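Why I'd happily pay for the slow one

June 30, 2019

I have been reading about home robots for years and grumbling about most of them. They hoover, they mow, they play you a song and tell you it's raining. So I was surprised by how much I liked the Grevby kit, and by how often I've talked about it to people who only came round for a cup of tea.

The kit is sold by Lollden, a small firm with a very plain website, and it comes in two halves. One is a hand-held gripper, a pair of black fingers on a handle with a camera above them, which you carry round the house while you do your ordinary jobs. The other is the arm, which learns from what you did with the first half. You can buy the hand-held part by itself for 219 pounds and see how you get on. The full set is 3,230, and I won't pretend that's small change.

What I love is where it starts. Most of the demonstrations I've sat through use a bare white table and a folded towel, always the same towel. Grevby sends you off to the bedroom with whatever you were going to put away anyway. Clothes are horrible things for a machine to deal with! They slump, they bunch, they hide their own sleeves, and they never land the same way twice. Any product that begins there has my respect before it has done a single useful thing.

The Tollov, its main rival, goes the other way. It is quicker and it looks lovely, and it wants a flat mat, a clear space and a shirt laid out face down. I can do all that, but by then I've done half the folding myself (and bent down to unroll a mat). Carrasco's service is different again: they send a person to teach the robot for you, and you pay by the month. I can see it suiting a guest house. For a family home I'd rather do the teaching, partly out of nosiness and partly because I know how I like my jumpers.

There are grumbles. The handle is heavy after a long session, and the manual was clearly written by someone who had already used the thing. Lollden suggests 2,000 short recordings before you expect much from the arm on clothes, which sounded mad to me when I read it in March. Spread over the daily tidying it was bearable, and after a while I rather enjoyed it. You start noticing your own hands, how you pinch a hem or give a collar a little shake, and I'd never once thought about either.

The arm is slow, too. It takes about 3 minutes over a top I could fold while looking for my glasses. I don't mind. I'd much sooner have a slow machine that copes with a real bed than a fast one that needs the room arranged for it, and I think more makers should be brave enough to sell us that.

Smooth, plain fabric is still the hardest going, with all those folds and so little pattern to follow, and a patterned blanket underneath makes for a busy background. 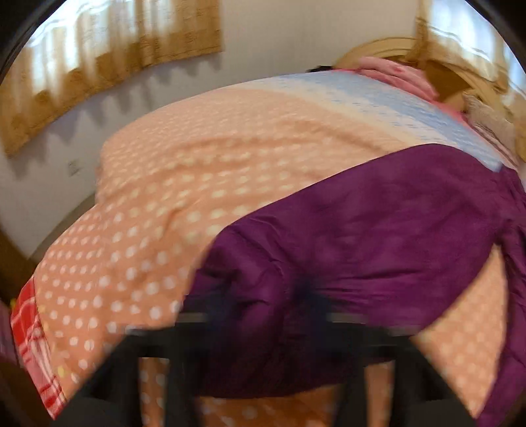
Who should buy it

Anyone patient, curious and reasonably strong in the wrist. If you want your ironing pile gone by the weekend, wait a few years. If you like the idea of showing a machine how your own house works, start with the hand-held half and add the arm when you've saved up. I did it in that order and I'd do the same again.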